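Trainingssteuerung Reihe 2 – GPS-Daten vs. Scrumzählung

ruckzuck_13
12 November 2023, 10:42
Wir erfassen seit April die Belastung der ersten und zweiten Reihe mit den Westen von Drelon. Für unseren Linksschlossspieler stehen 3,566 km pro Halbzeit im Export, für den Rechtsschloss fast dasselbe. Der eine ist nach 60 Minuten platt, der andere nicht. Taugt die Laufstrecke im Sturm überhaupt als Größe?

gedraenge_nord
Nein. Laufstrecke erfasst keine statische Arbeit. Im Gedränge bewegt sich der Spieler kaum und arbeitet trotzdem nahe am Maximum. Wir zählen Gedränge, Rucks und Tackles per Video und gewichten sie.

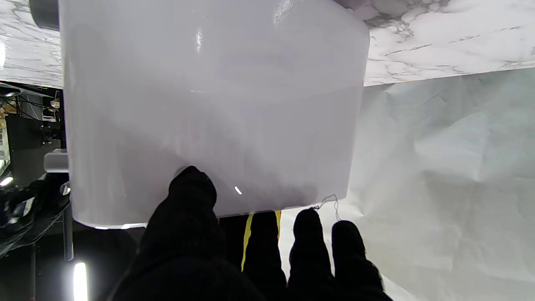

Flüssigkeit gehört bei der Auswertung dazu, sonst vergleicht man Äpfel mit Birnen. Wir wiegen vor und nach der Einheit und mischen das Getränk zentral. Ein durchscheinender weißer Kunststoffbehälter wie auf dem Foto reicht dafür, eine Skala klebt man sich selbst auf. Pro Spieler 200 ml je Trinkpause, der Rest wird notiert.

Krūmiņa
Widerspruch zur Videozählung. Die Gewichtung ist willkürlich. Bei uns lagen zwei Auswerter im selben Spiel bei 113 und 97 Punkten für denselben Spieler. Damit kann man nichts steuern.

gedraenge_nord
Dann fehlt euch ein Kriterienkatalog. Wann zählt ein Ruck – ab Kontakt oder ab Ankunft? Das muss vorher feststehen.

Krūmiņa
Steht fest. Die Abweichung kam trotzdem zustande. Ich nehme RPE mal Minuten, fertig.

ladbridge_prop
RPE ist bei Stürmern nach einer Niederlage unbrauchbar, die geben alle eine 9 an. Zur Ernährung: Spieltag bei uns drei Stunden vor Anpfiff, helles Brot, wenig Fett, wenig Ballaststoffe.

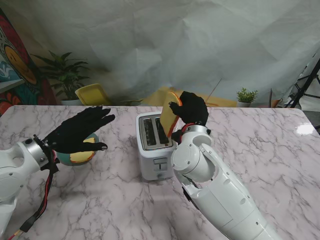

Brotscheibe über dem Zweischlitz-Toaster, links eine blaugrüne Schüssel.

ruckzuck_13
Brot war nicht die Frage. Hat jemand die Beschleunigungsdaten aus Drelon roh exportiert? Im Handbuch steht nur der Weg über Dornevano.

gedraenge_nord
Geht als CSV, aber nur einzeln pro Spieler. Abtastrate vorher prüfen, unsere stand noch auf Werkseinstellung.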